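**Skurna wall paint — matte, interior**

Back in stock as of June 13, 2020. Sold out most of May, sorry about the wait.

Water based, low odor, two coats for most rooms. Five liter cans only for now. One can does a small bedroom if you dont slop it on. Touch dry in an hour or two, leave it overnight before you hang anything.

Shades:

- Urnel — pale gray, a bit blue on a north wall
- Drumholm — warmer, closer to oatmeal
- Guerra — brick red, test a patch first

Urnel is the one everybody orders. Goes warm under yellow bulbs, cool in daylight. Get a sample pot and look at it morning and evening before you buy the big can.
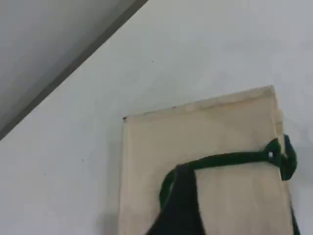
Prep: wash off grease, fill holes, sand, wipe the dust. New plaster needs a thinned first coat. Old gloss — sand it well or the paint will peel. Stir the can, don't shake. Medium nap roller, keep a wet edge, no going back over half dry bits.

Not for outdoors. Not for shower walls eihter.

Sample pots ship next day. Full cans go out Tuesdays on the truck, so order before then. Unopened cans can come back within 21 days, tinted ones can't.

Trade orders, 100 cans and up: ask for Thierry Aubert. Color questions go to Drita Softić — email is faster than phone.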